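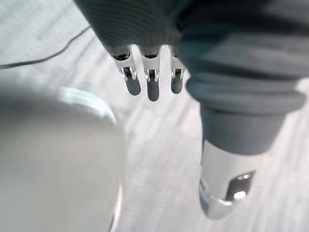
Gray knit, fine ribbing, above the light wood grain.

1/ I started knitting again in February, after 18 years without needles. My grandmother taught me when I was small, and I was surprised how much the hands remember.

2/ My first project was a scarf in plain ribbing. I made it too wide and I unraveled it 3 times. The yarn became a little fuzzy from this, but it is still good yarn.

3/ What helped me most was a swatch. Before, I always skipped it. Now I knit a small square, wash it, let it dry flat and only then measure. My gauge changed by two stitches after the wash — enough to ruin a sweater.

4/ English patterns are a separate lesson for me. "Work even" I understood as "work on even rows." I lost one full evening!

5/ Yevdokiia Dmytriv from our knitting evening in Skidby showed me a softer cast-on for cuffs. You use a needle one size bigger, then change back. My cuffs do not squeeze anymore.

6/ Next is a cardigan with 25 rows of ribbing at the bottom. If you know a good way to pick up stitches for the button band, please write me.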